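FOR IMMEDIATE RELEASE

Skoltard opens orders for Rana, a bench job kit for people teaching two-handed robots

Fadulstead, 2019-11-09

Hi all! I run Skoltard, and I get to write our press releases too, so please forgive me if this one wanders a bit. As of today you can order Rana, our kit of small packing-bench jobs for teams working on robots with two arms. We've been building it for what feels like forever, and I'm really excited to get it out the door.

Rana is 40 bench jobs in one package. For each job you get the physical parts, recordings of people doing it by hand (shot from head height, so you're looking down at the work the way the worker does), and a plain written sheet that says where the job starts, where it ends, and what counts as a miss. If you have two arms on a stand and a table to put in front of them, you have what you need to begin.

Why packing jobs?

Most of the demo tasks I see at trade shows are pick-and-place. Pick up the block, put down the block. I like blocks fine, but our first customers run small shipping rooms, and what they kept asking me about was all the fiddly stuff in between: folding a carton that wants to spring open again, getting a label off its backing, changing the tape.

Changing the tape is my favorite, and it's job number 13 on the list. A person does it without thinking. You hold the dispenser by the handle in one hand and bring the roll to the hub with the other, and you have to get the roll the right way around or the tape comes off with the sticky side where you don't want it. Both hands are busy the whole time and neither one is resting on anything.
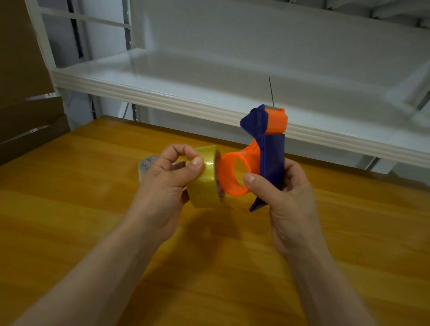 For a robot that's a rough start. A lot of arms do nicely when one side of the job is clamped down, so we wrote two versions of the sheet. In the easy one the dispenser sits in a holder (you get the holder in the box). In the hard one it has to stay in the air from start to finish, and the roll has to go all the way onto the hub before anything else counts. Start with the easy one. Please! I've watched people skip it and lose an afternoon.

Then there's the free end of the tape. It's thin and see-through, it curls, and it sticks to whatever it meets first, including the gripper. We give this part its own section on the sheet, with its own scoring, and you can run it alone with a roll that's already loaded. The way most of us do it is a pinch between finger and thumb while the other hand keeps the dispenser steady, then bring the end up toward the blade. Wrinkles are fine for scoring. A strip folded flat onto itself is a miss.

You'll find that people in the recordings don't all do it the same way, and we left it like that. Some tip the dispenser over, some turn the roll a little first. I don't have a favorite, and I'd rather your software saw a mix. 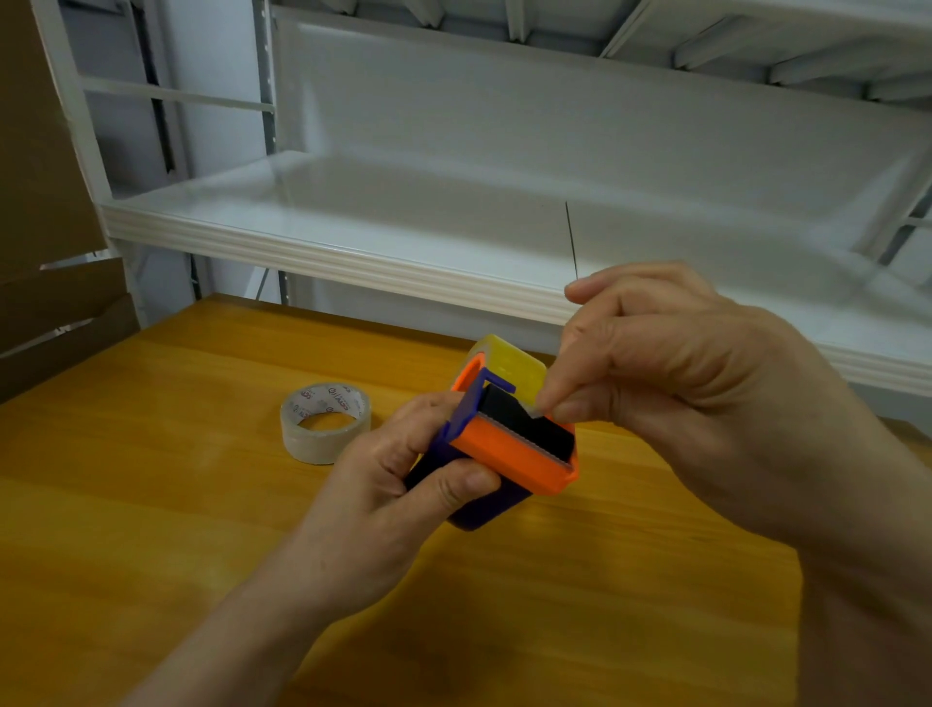
What comes in the box

- Parts for all 40 jobs, sorted into labeled bags, with spare rolls of packing tape because you will go through a lot of it
- Recordings of every job on a drive, with start and end marks already added
- A printed manual, 82 pages, spiral bound so it stays open on the bench
- Two holders for the easy versions, with screws and clamps
- Score sheets on paper, plus the same thing as a spreadsheet

What's not in the box: arms, grippers, cameras, a computer. We don't sell those and we don't plan to. Rana isn't tied to one maker's arms either. If your grippers can open wide enough to hold a tape roll by its side you can try every job in the kit, and if they can't, the manual has a table of which jobs to leave out.

How the trial went

Vikden, a packing and mail-out shop here in Fadulstead, had an early kit through October and ran it on their own two-arm setup after hours. They were blunt with us, and I'm grateful. The carton jobs went well from the first week. Tape loading took much longer, and by the end of the month they had the easy version going on most tries and the hard version only now and then. That's about what I expected, and I'm not going to dress it up. Nobody should buy Rana thinking it will have a robot changing tape by next Friday.

They also told us that our first sheet for the free end was confusing. It had the pinch and the pull as one step, so a good pinch followed by a bad pull scored zero. It's two steps now. They asked for bigger print on the part bags too, and got it.

Price and ordering

Rana costs $1,365 for the full kit. There's one size and one price, with shipping extra depending on where you are. Refill packs (tape, labels, cartons, all the stuff that gets used up) are sold separately, and you're welcome to buy your own instead; the manual lists the sizes.

We pack the kits ourselves, so the first batch will go out in the order the orders come in. If you teach a class and want to borrow one before buying, write to us and ask. We have a loaner that's a little beat up but complete.

About Skoltard

Skoltard makes practice material for robot teams from a small workshop in Fadulstead. Rana is our first full kit. Reporters who want to come by and try the tape job with their own two hands are very welcome, just send a note to the press desk at Skoltard and we'll clear some bench space for you.

###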